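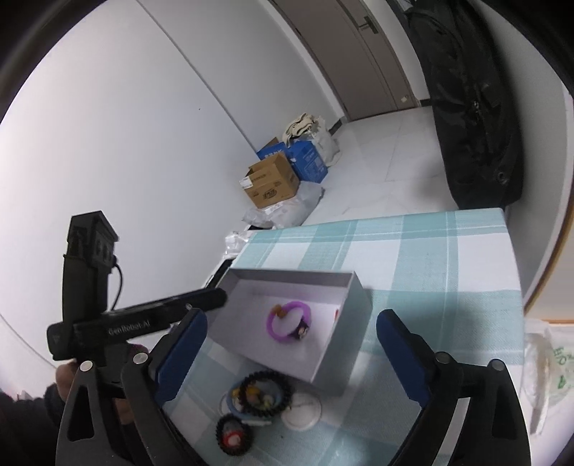

Sep 15, 2025 — Student Manipulation Project, Notebook 2

Task under work: sorting small jewelry between the tablecloth and the open gray box. Operator for the session: Chiến Châu.

The target for the term remains 400 accepted demonstrations. The count stood at 69 before the session; the new total will be entered after review.

Procedure as agreed in July:
Box set at an angle to the operator.
One bracelet per recording. Charms are not to be gripped directly.
Fingers fully open at the start and at the end.

Beaded bracelets that overlap remain the principal difficulty. The group proposes to record separated pieces first and overlapping pieces second, and to label the two sets accordingly. The Sandu team uses a single label for both — this should be settled before files are exchanged.

Storage: the Tollov drive holds 3,034 clips from all student groups. Duplicates are to be removed before the next upload.

Open item: written rule for dropped pieces. Draft to Chiến Châu for comment.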